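Speaker notes: "The cable that let go at run 33"
Pranab Saha, Brindard
Slot is 20 min incl. questions. Keep the intro short, they've had two intros already.

1. OPENING
Say who I am, say Brindard does the integration and Weerakoon owns the cell. Weerakoon has cleared everything in this talk except the customer name, so if asked, say "a parts customer" and move on.

One-line version for people who will leave early: we had an arm drop into its protective stop with the gripper part open, the operator reached in, and the other arm was still live. Nobody was hurt. It should not have been possible.

2. THE TASK
Two arms, one table. Pick up a toy car, put it in the tray, put it back somewhere else on the grid. It's a dull job and we chose it for that. The plan was 1,000 runs at Netirham before anything moved to the Skasbridge site.

Explain the grid. Tape squares give the operator a start position for the car. The sheet calls out a square, the operator places the car, steps back, presses go. So there is a hand on the table between every run. Pause on that, the rest of the talk depends on it.

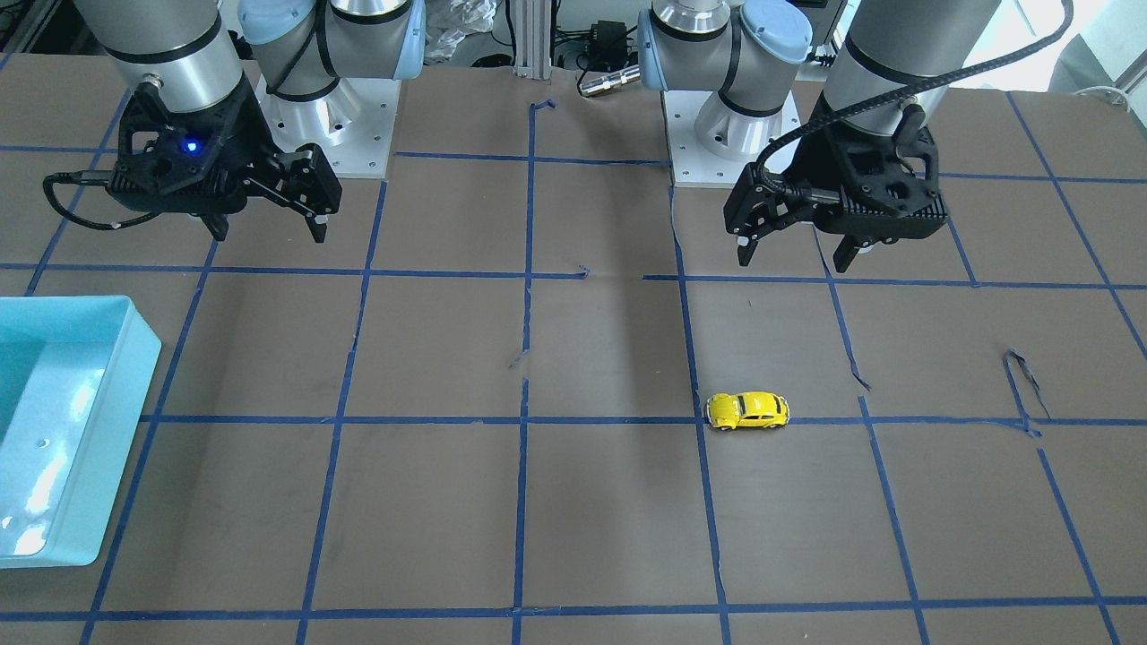 Photo: Brindard / Netirham test cell

Point out the gripper cables. Each one has to follow the wrist wherever it goes, and you can see the loops left for that. Left and right are the robot's own, so the left arm is on the right of the slide. I will get this wrong at least once.

Also point at the tape. Where a strip has lifted there is something for a fingertip to catch on. It did not cause this fault, but it's on the fix list. Someone always asks.

3. WHAT HAPPENED
Run 33. Left arm on its way down to the car. Gripper connector worked loose at the wrist end, gripper lost communication, left arm stopped. Correct so far.

The right arm did not stop. It was holding at its wait position with the program still running. On the screen the cell showed as "stopped" because the display only read the status of the arm that had faulted.

Operator saw "stopped", went in to move the car. After 60 seconds the right arm's wait timed out and it started its return move. It passed over the operator's forearm. He pulled back and hit the e-stop.

Don't act this out. Did that in rehearsal and it looked silly.

4. WHY
Go slowly here.
- Cable loop too short for a full wrist turn. It pulled on the connector a little every run.
- Connector had no locking collar.
- Stop signals were wired per arm. The shared stop was in software, and the fault handler skipped it.
- The risk assessment treated the arms as two machines.

The last one was mine. Say so.

5. WHAT WE CHANGED
Hardwired common stop, either arm faults and both lose power. Timeout now ends the program and leaves the arm where it is. Longer loops, locking connectors, 4 strain relief clips per arm. Tape check at shift start.

Restarted the count from zero in December.

6. QUESTIONS
Likely: why no light curtain? There is one now at Skasbridge. At Netirham we relied on the operator procedure.
Likely: force limits? They were on. We never tested them against a forearm and I won't guess.
If it goes quiet, ask who else has a status screen that reads one arm.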